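Coasters, trays and other bits that end up all over the place

Quick one this week, shop is busy and I've got a delivery coming at 2.

Coasters first. Everyone asks about coasters. Don't stack them damp. Wipe, stand on edge in the dish rack, ten minutes, then stack. Stacked damp they go musty and the printed ones stick to eachother and the picture lifts when you pull them apart. Ruined a nice set from Keline that way. My own fault.

Cork backs: never soak. Damp cloth, drop of washing-up liquid, wipe, dry face down. If the cork is crumbling at the rim, rub a bit of PVA in with your finger and leave overnight under a heavy book.

Ring marks on a printed coaster. Bicarb and water, thin paste, soft cloth, go gently. No scourers. Test the back or a corner first. Plain coloured ones can take a bit more rubbing than the ones with pictures on.

Sorting a mixed lot. Tip the whole lot out flat, faces up, so you can see what you've got. Don't try and do it from the pile, you just shuffle the same three round and round. Then a shallow plastic tray next to you and the keepers go in that. Anything chipped or curled stays out.
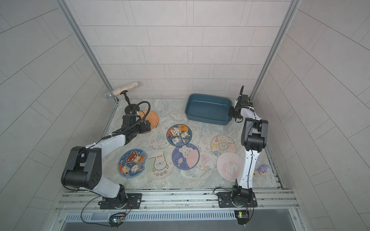
Anything that isn't a coaster, leave it till the end. Toys, odd pens, somebody's karaoke mic. If you get up to put each thing away you'll never finish, I've tried.

Trays. A plastic one with rounded corners is easiest to wipe out, no crud in the corners. Warm soapy water, not the dishwasher unless it says so underneath, mine from Coston came out shaped like a crisp. Greasy film that won't shift: white vinegar, leave it 5 minutes, rinse.

Glittery things. Rhinestones on handles and so on. Dry soft toothbrush, tiny circles. Water gets behind the stones and loosens the glue. Lost one? Dot of clear jewellery glue on a cocktail stick, drop the stone on, hands off till tommorow.

Tiled walls behind a worktop. Thũ's no magic to it. Hot water, squirt of washing-up liquid, microfibre, then dry it off with an old towel or pale tiles go streaky. White grout: bicarb paste again, old toothbrush, rinse well. Never bleach and vinegar together, please.

Thắng Tiêu wrote in asking about felt pads for the bottom of slate coasters. Yes, but degrease the slate first or they drop off in a week. 400 grit paper on any sharp edges, dust off, then stick.

Next time: drawer liners, and what to do with lids.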